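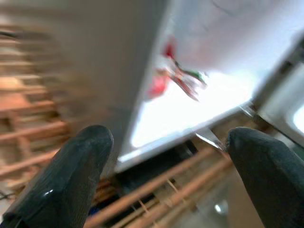 Kitchen log, 18/01/2020

Started on the kitchen after breakfast. Purpose: fix a place for everything that gets used daily and move the rest out before the lease inspection in April. Stadville keeps its flats small and this one is no exception.

The gap between the refrigerator and the base cabinet measures 11 cm. It takes the boards and trays if they stand upright. Gray and blue went in as a pair, the colored ones next to them. Pulling one out drags its neighbor along, so a divider is needed. Dencombe lists a wire one, part 881, which should fit with a little filing at the base. Not ordered yet.

Base cabinet: both doors checked. Left hinge had dropped 3 mm. Two turns on the upper screw corrected it. The bar handles are sound and need only a wipe.

The counter is the real problem. Total usable length to the left of the hob is 84 cm, and the espresso machine uses the best of it. I put the mat down to protect the white surface while sorting. 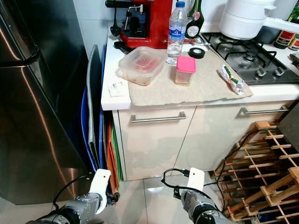 The machine stays at the back. I considered turning it sideways to gain some depth, but the steam wand would then foul the wall. Bottles should not stand in front of it. They get moved for every coffee and come back to the same spot by evening. Assigned them to the shelf over the table instead.

Electrical tape belongs in the tool drawer. Receipts go in the Kekus folder with the warranty papers. Food scraps out every night, container rinsed, lid on. The jar with the pink lid can stay by the hob until I find a smaller one.

Descaling is overdue. Hou sells the powder in sachets, up to 3 treatments per box. Same store has drawer liner, so one trip will do.

Remaining: hob supports to soak, control knobs to clean, shelf brackets to tighten. Stopped at dusk. Back is sore.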